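2023-06-10

Dye notebook, madder trials, second batch

Very pleased with this one! The Noltton fleece took the madder far better than I dared hope. Weighed out 418 g of scoured yarn last night, wound it into 7 skeins and left them in the alum overnight with the lid on. Rinsed once this morning, squeezed, straight into the pot while still damp.

Root was the last of the Pillai bag, chopped small and soaked since yesterday. I poured off the first soak water as Róisín Corrigan suggested (she says the browns come out early and you can keep them for another pot) and it made a lovely difference. Last time everything leaned towards brick. Today's skeins are a proper clear red, and the one nearest the bottom is almost coral.

Kept the pot at a bare steam for 2 hours. No boiling at all — I stood over it like a hawk. Added a spoonful of chalk halfway through, as our rainwater is so soft, and you could see the liquor deepen within minutes. Wonderful stuff to watch. Turned the skeins by hand every so often with the long spoon, and lost one tie, so skein 4 is a bit of a bird's nest. Will need an evening and some patience.

Exhaust bath still had plenty in it. Dropped in two skeins of the Trurer grey to see, and they've gone a dusty rose that I like nearly as much as the main lot. Want to try the same grey with a dip of iron.

Things to sort: the Flulteck scales are drifting again, check them against the brass weights before the next alum. Yarn stock book now stands at 1,603 g undyed after taking out today's. Labels for the January batch have faded, so use pencil from now on. Ink is hopeless in all that steam.

Colour matching went on the white table, where reds show truest. Put the skeins against the old sample card and we're a good step brighter.

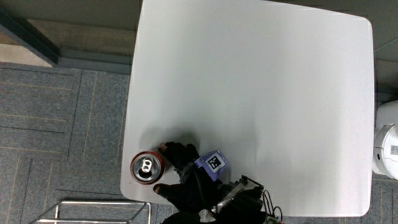 White table, near corner. Red can.

Next: same recipe with half the root, to see how far it stretches. Also weld over the palest skein for an orange — can't wait for that. Róisín wants a snippet of each for her card, so cut those before winding anything into balls. Pot still needs scrubbing.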